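Section 4. Comparing two grippers on the same arm

By the time you reach this section you should have the Tovuvley arm mounted, powered and answering to the Prundik controller. If the status line on the controller still says "waiting for arm," please go back to Section 3 and finish the pairing before you read on, because everything here assumes the arm will move when you ask it to.

What we are going to do now is fit one gripper, run it through a short set of pick-and-place tries in an ordinary room, then swap to the other gripper and do the very same thing again. It takes most of an afternoon the first time, and a good deal less once your hands know the screws. The two grippers that ship in the Lindsay kit are the Narrow and the Wide. They look alike at a glance and people do mix them up, so have a look at the letter stamped inside the mounting ring (N or W) before you start.

4.1 Before you begin

You will need:
The arm, with its wrist cover removed
Both grippers, with their four screws each
The short hex key from the accessory bag
A notebook, or the blank comparison sheet at the back of this manual
Five small household things that you don't mind dropping

CAUTION: Switch the arm off at the controller and wait for the wrist light to go out before you put your fingers anywhere near the mounting ring. The wrist motor holds its position for a moment after power-off, and it can let go suddenly.

CAUTION: Keep pets and small children out of the room during the tries. The arm stops when it meets firm resistance, but it doesn't know a paw from a pencil.

4.2 Choosing a place to work

You can do the whole comparison on a bare workbench, and plenty of people do. We would gently nudge you toward a real piece of furniture in a real room, though. A bench gives you perfect light and nothing in the way, and both grippers will do so nicely there that you will learn very little about which one to keep. A sideboard, a TV cabinet or a low shelf has a front edge to clear, a wall behind it and a few everyday things on top, and those are the conditions the arm will meet once you put it to use.

Look for a surface with these qualities:
1. It is low enough for the arm to come in over the front edge with the wrist pointing down.
2. It has an open patch of top at least 400 mm wide, where the gripper can set things down without touching anything else.
3. It has one or two containers on it, such as a desk organizer or a small open box. Reaching past a tall side is the hardest thing you will ask of either gripper.
4. Nothing on it would be a heartbreak to lose.

Before you power up, take a moment over the cables. The arm's own cable needs enough slack to follow the wrist through its full travel, and where it drops to the floor it should lie apart from any other leads in the room, so that you can always tell at a glance which one belongs to the arm.

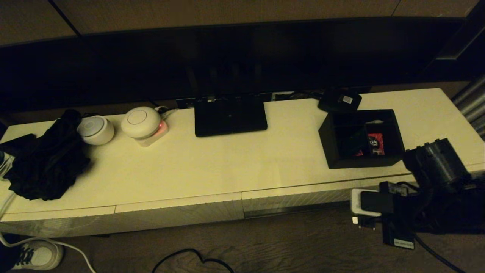

Figure 4-1. Gripper brought in over the front edge of a low cabinet, near an open organizer box.

Notice how close the wrist housing comes to the organizer in Figure 4-1. The housing is the bulkiest thing on the end of the arm, and new users tend to keep their eyes on the fingertips and forget about it. When you plan an approach, plan it for the housing first and the fingertips second.

NOTE: A dark, shiny surface behind the work area, such as a television screen, can confuse the automatic exposure on the wrist camera. If the preview picture keeps getting brighter and darker by turns, open Camera on the controller, choose Exposure, and set it to Fixed. A value of 90 suits most living rooms in daylight. Use the same value for both grippers, or your comparison won't mean much.

4.3 Fitting the first gripper

We suggest starting with the Narrow.

1. Switch the arm off and wait for the wrist light to go out.
2. Hold the gripper with the stamped letter facing you and offer it up to the mounting ring. The notch on the gripper meets the peg on the ring. If it rocks, it isn't seated, so turn it a little until it drops home.
3. Put in all four screws by hand, two or three turns each. Please don't tighten any of them yet.
4. Tighten the screws in a cross pattern, a little at a time, until each one is snug. Snug is plenty. The ring is softer than the screws and will not forgive a heavy hand.
5. Push the small gripper plug into its socket until you feel the click.
6. Guide the wire into the clip on the bracket, leaving a loose loop above it. The wrist takes up that loop when it turns.
7. Switch the arm on. The fingers will close all the way, open all the way, and stop half open.

If the fingers close and stay closed, the plug isn't quite in. Switch off, press it home and try again.

4.4 Telling the controller what you have fitted

The Prundik controller can't tell one gripper from the other by itself, so you have to let it know each time you change over. This is the step people skip, and it accounts for a great many of the puzzled letters we get.

1. From the main menu, choose Tools, then End Piece.
2. Pick Narrow or Wide.
3. Enter the closing force. Start at 300 for both grippers. You can go up later, but begin the comparison with the same number.
4. Choose Save, then Measure. The arm will lift, turn its wrist once each way and settle.
5. Read the reach value shown at the bottom of the display. With the Narrow fitted it should read 337. Write down whatever you see, even if it matches.

NOTE: If the reach is off by more than two, take the gripper off and look for a crumb of packing foam between the gripper and the ring. It's nearly always foam.

4.5 Running the tries

Choose your five objects and keep to them for both grippers. A good mix has something soft, something flat, something round, a small packet and one awkward thing of your own choosing. A crumpled cloth is a wonderful test, by the way! It never lies the same way twice, so give it a few extra goes and take the overall picture.

1. Set the speed to Slow.
2. Place the first object on the open patch of the surface.
3. Bring the gripper in over the front edge, at least a hand's width above the top.
4. Lower, close, lift, and hold while you count to five.
5. Set the object down again and open the fingers.
6. Mark the try on your sheet as Held, Slipped or Missed. If the housing or the bracket touched anything along the way, put a T beside it.
7. Repeat until you have five tries for the object, then move to the next.
8. When all five objects are done, go through them once more, starting with each one standing inside the open box.

CAUTION: Keep your feet and the arm's cable well apart while the arm is moving. If you need to walk around to the other side, press Pause first.

4.6 Changing over

Switch off, wait for the light, and take the first gripper off in the reverse order, plug first and screws last. Fit the Wide by following 4.3, and then do 4.4 again from the top, including Measure. Leave the camera, the speed and the furniture exactly as they were. If you have to stop for the evening and the daylight has changed by the time you return, repeat one object with the first gripper before you carry on, just to see that it still behaves as your notes say.

4.7 Reading your results

Add up the Held marks for each object and lay the two sheets side by side. The Narrow usually does better inside boxes and with thin packets. The Wide is steadier with round things and with cloth, and it is kinder to soft packaging. If the totals are close, look at the T marks before you decide, as a gripper that holds well but bumps its neighbors will wear on your patience in a crowded room.

Should both grippers slip on the same object, raise the closing force by small steps and try that object again with each. Smooth, glossy things may also need the Promico finger pads, which are covered in Section 5 along with cleaning and storage.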